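Craft room trash, desk bins and where all the thread ends go

Last updated: April

pernine_quilts
Okay, I need to talk about thread ends. I took up hand quilting last winter and my whole apartment is covered in little snips. They're in the couch, they're on the dog, I found one in a bowl of oatmeal. My sewing corner is a folding table by the window and the kitchen trash is two rooms away, so of course I don't get up for every snip. What do you all do? I tried an old mug but it tips over if I so much as look at it, and then I have a pile of thread AND a mug on the floor.

Zoia S.
Welcome to the club! I've been sewing for 16 years and I still pull threads out of my socks at night. My answer is a strip of masking tape, sticky side out, wrapped around my left wrist. Snip, dab, done. It looks ridiculous and my husband has stopped asking.

obaidul_g
Tape is fine for thread but it's no good for fabric slivers. I trim a lot of half-square triangles and those little dog ears go everywhere. Get a small bin with a lid and keep it at the back of the table where your elbow doesn't go. I leave the lid up while I'm working and shut it when I quit for the night - we have a cat, and cats plus thread is a vet bill. Ours was 600 dollars. Ask me how I know what a linear foreign body is.

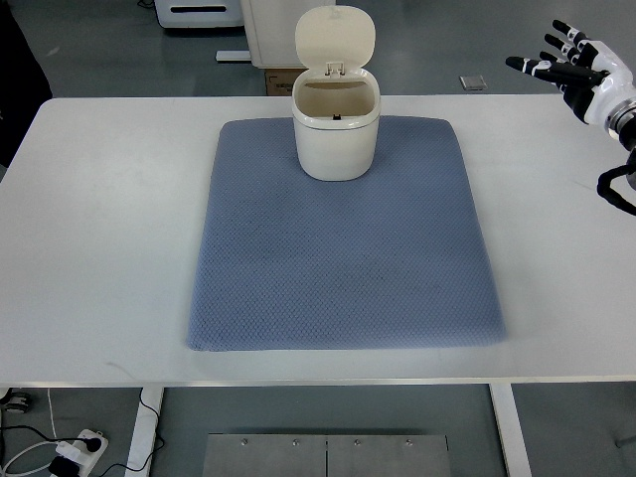

The other thing I'd say is empty it before it's full. A small bin packed down with batting scraps springs right back up at you when you open it, and then you're picking fluff off a quilt top you just pressed.

Kgomotso_M
I have to disagree about the lid. I had a flip-top for two years and I hated it. You have scissors in one hand and threads in the other and now you need a third hand. I went to a plain open fabric basket with a pincushion on the rim, made from a free pattern my guild passed around, and I'd never go back. It weighs nothing and it folds flat for retreats.

obaidul_g
Did you miss the part where I leave it open, lol. But fair enough, no cat, no lid.

Kgomotso_M
I have a toddler, which is worse.

Zoia S.
Kgomotso, then you need the lid more than he does!

Ayanda M.
Can I ask a side question? What does everybody put UNDER their work? I've got a slick tabletop and when I'm basting, the whole sandwich slides away from me. A lady at the Pirkmont shop told me to use a bath mat and I honestly can't tell if she was joking.

pernine_quilts
I use a yoga mat cut in half. It's grippy but it smells like a tire.

obaidul_g
She wasn't joking. Anything padded with some texture to it helps, and it saves your table from pin scratches too. Shake it out the window once a week or you'll be sewing last month's thread into this month's quilt.

Elmarie P.
Long-time lurker here. I teach a beginners' class at the Hlongwane library, and here's what I tell people about keeping the mess down:

1. Cut your thread to the length of your forearm. Long threads knot, and then you cut off the knot, and there's your mess.

2. Keep one container within reach of your cutting hand and don't use it for anything else. No needles in there, ever. Bent needles and pins go in an old mint tin.
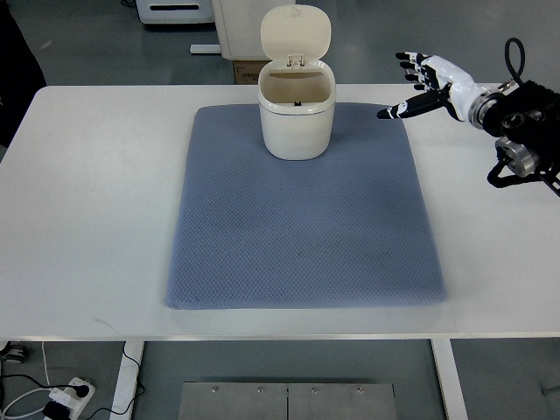
3. Save the bigger scraps in a separate bag. I stuffed a whole pet bed for the shelter with mine, though you do have to keep the thread out of it.

4. Run a damp rubber glove over the couch. It picks up more than my vacuum does.

pernine_quilts
Number four just changed my life. I got a wad the size of a plum off one cushion!! Going to try the lidded bin first, and if I hate it I'll make Kgomotso's basket.

Kgomotso_M
You'll be making the basket. I'll dig out the pattern and post it tonight.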